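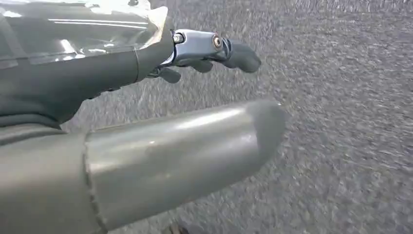
Filed under: House, Slow Projects

Last updated in July

I have lived in this house long enough to have opinions about its water. When we moved to Elluslow I thought water was water. Then the first kettle went white inside after a month, and the shower head started spraying sideways, and I learned the word "hardness" from a neighbor over the fence.

I put off doing anything for years. Hard water is safe to drink and it tastes fine to me. What changed my mind was the water heater. It had been making a noise like gravel in a can every morning, and one evening I drained a bucket from the valve at the bottom and it came out with a layer of grit in it. I had read that you should flush the tank once a year. I had never flushed it once.

So I flushed it. The job took most of an afternoon, mainly due to the drain valve, which was plastic and clogged twice. If you have never done it, the steps are simple. Turn off the power or the gas. Let the tank cool. Shut the cold supply, hook up a garden hose, open a hot tap upstairs so air can get in, and open the drain. When it runs slow, open the cold supply for a few seconds to stir up the bottom. I did that 5 times before the water ran close to clear. I let it fill all the way back up, with that upstairs tap still open, before I turned the power on again. An electric element will burn out if it heats in a dry tank.

The noise went away for a while. By the next spring it was back, quieter, and I decided to look into a softener.

Shopping for a water softener is not pleasant. I had three people out to the house. The first one dripped something into a glass of our tap water, it clouded up, and he looked at me as if I had been drinking poison. His price was 3674 dollars installed, and it was good only if I signed that evening. I did not sign that evening. The second never sent a quote. The third was from Desjardins, the plumbing shop out past the rail crossing, and he looked at where the main came in, asked how many people lived here, and wrote a number on the back of a card. The number was 1418. That included the unit, a bypass valve, and running a drain line to the floor drain by the washer.

I asked what the difference was between his unit and the expensive one. He said the cabinet was nicer on the expensive one. I am sure there is more to it than that, but I have never found out what.

The unit we got is a Dutaso. It is a plain resin tank next to a plain salt tank with a control head on top. The control head has a small screen and buttons, and the manual for it was clearly written for installers. Setting it up comes down to telling it the time, the hardness of your water, and when you want it to regenerate. Regenerating is when it rinses the resin with salt water, and you want that to happen while everyone is asleep, so ours is set for 2 a.m. The first few nights I heard it, a long hiss and then water running. Now I don't.

Some things I would tell anyone about to do this.

Get your own hardness number before anybody comes to the house. Our town prints it in the yearly water report, on the last page, in very small type. You can also buy test strips. With the number in hand the conversation with the sales people gets a lot shorter.

Ask about the outside taps. Ours were left on the hard side, before the softener, and so was the cold tap in the kitchen. Watering the garden with softened water is a waste of salt and the plants don't care for it. The kitchen tap was my wife's request. She didn't want the extra sodium and she didn't like the taste when we tried it at her sister's house.

Ask where the drain line goes and look at it when it's done. There should be an air gap, meaning the end of the hose is held up above the drain and not shoved down into it. Ours was done right. I have seen one in a friend's basement that was not.

Salt is heavy. The bags are 40 pounds and the softener is always in the basement. I carried two at a time exactly once. Now they come down one by one, and they sit on a scrap of plywood to keep them off the concrete.

Don't fill the salt tank to the top. I did, and over the winter a crust formed partway down with a hollow space under it. This is called a salt bridge. The tank looked full and the water went hard anyway, and I spent two weeks blaming the machine before I poked it with a broom handle and the whole top layer dropped. I keep it half full now and poke it whenever I go down to change the furnace filter.

As for what changed in the house -- some of it was what I expected and some wasn't. The kettle stays clean if I fill it from the bathroom, but I don't, so it still gets scale, and I still clean it with vinegar. Glasses come out of the dishwasher clear. We use less laundry soap. It took me a while to believe that and for the first month everything came out with too many suds.

The shower is the part people ask about. Softened water feels slippery, like the soap hasn't come off. My wife got used to it in a few days. I took longer, and I'm still not sure I like it. Our towels are softer. The glass door still spots, only the spots wipe off with a cloth where before they needed scrubbing.

I flushed the water heater again after the softener had been running a full year. There was some grit, I think old scale working loose from the walls of the tank, but much less than the first time. While I was at it I had the plastic drain valve swapped for a brass one with a proper quarter turn handle. It's a cheap part and I wish I had done it before the first flush. The anode rod got checked too. It was more worn than I hoped, and I've read that soft water can eat them faster, so I've put that on the list to look at every couple of years.

The running cost is mostly salt. We go through a bag every five or six weeks, more when there are guests. There's a little extra on the water bill from the regeneration, too small for me to pick out from the normal ups and downs.

One last practical note. The hardware store on Clilatero Road stopped carrying the pellets and now only has the crystals. The crystals work, but in our tank they seem to clump more, so I've been driving to the farm supply for pellets and buying enough to last the season. If you know of anywhere closer that has them, leave a comment.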